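Clundstead Home & Garage Board > Closets, Laundry, Clutter

Thread: Everything on the bed, or one drawer at a time?

zanachmom
Okay so I finally started on the bedroom closet, and I went with the dump-it-all-on-the-bed way. I'm on day two of sleeping on the couch lol. My sister swears by it but I'm starting to have doubts — there is SO much khaki. Why did I think I needed this much khaki?

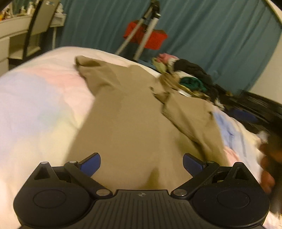
Reply 1
pirihi_pete
Drawer at a time, always. I did the bed thing once and ended up shoving it all back in at midnight (worse than before!). Do 12 hangers, stop, have a coffee.

Reply 2
foldedflat
Gotta disagree with Pete. If you go drawer by drawer you never see that you own the same pants over and over. Start with the big stuff, it clears space fast. I got rid of almost 100 things last spring and I don't miss any of it, except one gray sweater.

Reply 3
pirihi_pete
Sure, if you have a whole free day. I don't!

Reply 4
zanachmom
The big stuff first makes sense, thanks. I was fiddling with socks for an hour. Does anybody know if the thrift place in Drokudville still takes work clothes?

Reply 5
foldedflat
They did in June, but only on hangers and nothing with a broken zipper. Check the pockets too — I gave away a jacket with my spare house key in it.

Reply 6
drawerdweller
Do you guys fold khakis or hang them? I hang mine and they get that line across the knee. My husband rolls his and they look terrible, but he says they're fine.

Reply 7
pirihi_pete
Fold in thirds, stand them up in the drawer. One drawer at a time ;)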